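Search this blog Search Go

Two weeks with two hand-held grippers

July 20, 2022

I promised in my last post that I would write about the grippers when I have used both of them long enough to have an opinion. Now I have used them, mostly in the evenings after work, and the opinion is not so simple as I hoped.

First what I compared. One is the old gripper I built from the Brustik parts kit, with a trigger and two stiff fingers. The other is a hand-held one with long fingers and blue pads, on loan to me until September through Maja Ostrowski, who runs the small equipment library at Alaoui. Both are held in the hand, both have a camera looking at the fingers, and both are meant for recording how a person picks up things, so that later an arm can learn it.

My test was very plain. I took 11 things from the apartment and picked up each one 13 times with each gripper, then put it down again in another place. If the thing fell or turned so much that I could not place it, I wrote a minus in my notebook. I did it at home and not at the desk in the lab, because at the lab everything is a cube or a bottle, and I am tired of cubes and bottles.

With hard things there is almost no difference. A cup, a stapler, a box of tea, both grippers take them without trouble. The Brustik one is even a little better with the stapler, I think because the fingers are short and I feel in the trigger when they touch.

The difference came with soft things. The stiff fingers close on a towel and take only a small fold, and when I lift, the rest of the towel pulls it out. I had to go in deeper and deeper, and in the recordings it looks like I am angry with the towel. With the padded fingers I can come from the side and close slowly.

The trigger travel was also a question for me. On the Brustik it is short, so "a bit closed" and "fully closed" are nearly the same place for my finger. I asked Yoon-hee Do about this, she has spent much more time than me with the Stevau controller and its position log. She told me to look at the finger width in the log before I blame my hand. I looked, and she was right: between open and closed I had almost no values in the middle. For soft things you need exactly this middle.

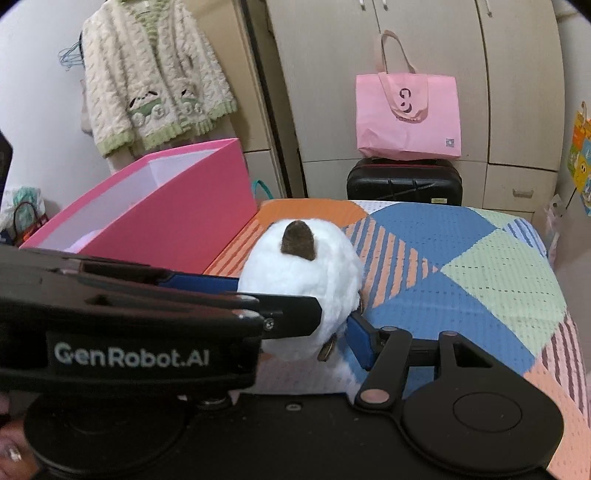
So I changed the spring in the trigger for a weaker one and repeated only the soft things. It became better, but the hand gets tired in a different way, because now I must hold it from closing too fast. I did not yet find a spring I like. Hirell sells a set with several strengths and I ordered it on Monday.

About the cameras I can say less. Long fingers mean that more of the picture is fingers, but I also see more of the place where I will put the thing down. For fast movements both pictures were blurred in the evening with only the ceiling lamp on. I put a second lamp on the shelf and it helped the Brustik camera more than the other one.

Weight: the Brustik is lighter, and after over 2 hours this is the only thing I was thinking about.

If somebody has tried softer pads on the Brustik fingers, please write me which glue you used. Mine came off the second evening, and I found one pad inside my slipper.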